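用了大半个学期之后，说说 Ziketti 这套多指抓取学习方法

先交代一下背景，免得大家以为我是哪家的托儿。我在一个不大的实验室里做机械臂抓取，平时的活儿一半是写代码，一半是拧螺丝、扎线、给料箱挪位置。去年冬天我们想把杂乱料箱里的多指抓取认真做一做，挑来挑去，选了 Ziketti。它既是一篇方法，也是一套可以装起来跑的代码，附带预训练权重和一份写得相当用心的说明文档（这一点我要先夸，后面还会再夸一次）。写这篇东西，是因为当初我自己到处找使用心得，找到的全是转述论文摘要的，没几句落到实处，所以轮到我用熟了，就想老老实实写长一点，给后来的人省点力气。

先说方法本身在做什么。传统路子大家都熟：看一眼料箱，算一堆候选抓取姿态，打分，挑最高的去执行。两指夹爪这么干挺好，可换成多指手，麻烦就来了，每根手指放哪儿、什么时候合、碰到箱壁怎么让，组合多得吓人。Ziketti 的想法是把一次抓取拆成 3 个阶段来学：接近、试探、收拢。接近阶段只管把手掌送到合适的位置和朝向；试探阶段允许手指轻轻碰到东西，甚至把旁边的物体推开一点；收拢阶段才真正决定各个手指的力道。每个阶段有自己的小网络，中间传一个不大的状态向量。听起来朴素，用起来却很舒服，因为哪一步出了毛病，你是看得出来的。我以前用过一个端到端的方法，抓不起来就是抓不起来，只能对着损失曲线发呆，那种滋味做过的人都懂。

安装的过程比我预想的顺。环境一个下午就配好了，中间卡了一次，是我们自己的驱动版本太旧，怪不到人家头上。文档里有一节专门讲手眼标定，从头到尾一步一步写，连标定板放歪了会在结果里出现什么样的偏差都画了图。我带新来的同学时，就把这一节打印出来让他们先看，看完再上手，省了我许多口舌。真心希望别的项目也能学一学！

然后是仿真训练。自带的物体库偏规整，盒子、罐子、瓶子居多，我们另外加了一批奇形怪状的小东西进去，想让它见见世面。加物体的脚本写得很干净，给一个网格文件，它自己算惯量、自己做凸分解，偶尔分解得不太好看，手动改一下参数也就过去了。训练时间嘛，我们的机器不算新，晚上挂上去，第二天早上泡茶的时候去看结果，这个节奏我觉得很养人。
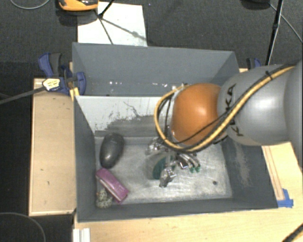
真机上的表现，我想多写几句，毕竟大家最关心的就是这个。前前后后，我们在料箱里一共做了 3269 次抓取尝试，其中成功 2861 次。成功的标准定得不算松：物体要提离箱底，稳稳停住 5 秒，中途滑了、歪着挂在一根指头上的都不算。这个成绩放在我们这种灯光普通、物体混杂的条件下，我是很满意的。之前用 Teltach 的时候，我们的日志记得没这么细，所以不敢拿数字来比，只能说个人感受：同样的东西混在一个箱子里，现在我敢让它自己跑着，去隔壁倒杯水再回来，以前可不敢。

最让我喜欢的是试探阶段。一个东西如果躺得别扭，手指先挨上去，轻轻拨一下，姿态顺了再收拢，那个动作看久了真有点像人在包里摸钥匙。论文里给这一步起了个很学术的名字，我们私下就叫它“摸一摸”。为了弄明白它到底有多重要，我们把这一步关掉重跑了一轮，单个物体的时候差别不大，几样东西挤在一起时差得就明显了，尤其是扁的、长条的，手指常常一头顶在邻居身上，进退两难。这个对照实验我建议每个打算用它的人都自己做一遍，花不了多久，做完对参数该怎么调心里就有底了。

夸了这么多，也得讲讲不顺手的地方。

头一个是箱壁和角落。物体一旦贴着箱壁，它就变得犹犹豫豫，手掌在上方来回修正，有时修正半天又放弃，换一个目标去了。我猜是训练时碰撞惩罚给得太重，把惩罚调轻一些，它确实大胆了，可手指刮到箱子的次数也跟着多起来。我们最后取了个折中的值，又在仿真里多放了些靠边的初始摆放，情况好了不少，但离放心还有距离。

第二个是透明和反光的物体。深度图在这类东西上本来就容易破洞，Ziketti 没有专门的处理，原样喂进去，网络就只好连蒙带猜。好在有试探这一步兜底，猜偏了一点也还能救回来；猜得太离谱，那就抓个空。我们试着在前面接了 Heydari 的深度补全模块，接口要自己写，大概是一顿饭的工夫，接上以后点云完整了许多，速度慢了一点点，可以接受。要是作者们以后能把这类接口做成现成的选项，那就太好了。

第三个是线缆，这个算不上方法的错，可我一定要提醒。多指手的线比两指夹爪多，规划器默认只认得臂和手的模型，压根不知道外面还有线。腕部连着转几次同方向，线就越绷越紧。我们的办法很土：给腕关节的角度加一个软约束，转过了头就让它绕回来，另外把线留得宽松一些，每次开跑前用手顺一遍。文档在这件事上只有一句话，我觉得值得写一整节。

还有个小小的抱怨，日志的格式。它把 3 个阶段的记录写在不同的文件里，时间戳又各记各的，想回看某一次失败，得自己对齐。我写了个小脚本来合并，后来发现社区里早有人写过更好的，白忙一场。如果你也要用，先去讨论区翻一翻，那里的人都很热心，问什么都有人答，回得还挺细。

也有朋友问我，跟 Ploltora 比怎么选。我两个都用过一阵，Ploltora 上手更快，界面漂亮，两指夹爪配规则零件，选它省心；可要是你手上是多指手，面对的又是大小软硬都不一样的杂物，我会劝你多花点时间在 Ziketti 上。它要求你懂一点强化学习，也要求你肯趴在料箱旁边一次一次地看，脾气急的人可能会嫌烦。我自己倒是很享受这个过程，看着它从一开始乱抓一气，到后来知道先拨一拨再下手，心里是有几分得意的，跟看自家孩子学用筷子差不多吧！

最后说说给新手的几条实在话。标定别偷懒，换过相机支架就重新做一遍。料箱要固定牢，箱子一挪，前面的标定等于白做，失败了还容易错怪到网络头上。初次上真机，把速度压低，力矩上限也压低，手放在急停旁边，等看过几十次动作、心里踏实了再慢慢放开。预训练权重可以直接用来热身，但别指望它原封不动就适合你的箱子和你的物体，微调这一步躲不掉，好在需要的数据不算多。

我们接下来打算换一批更软的物体试试，布料小包、海绵之类，仿真里怎么把它们做像还没想好。十二月前要是有了像样的结果，我会回来在这篇后面接着写，有同样在折腾软物体的朋友，也欢迎在评论里聊聊你们是怎么做的。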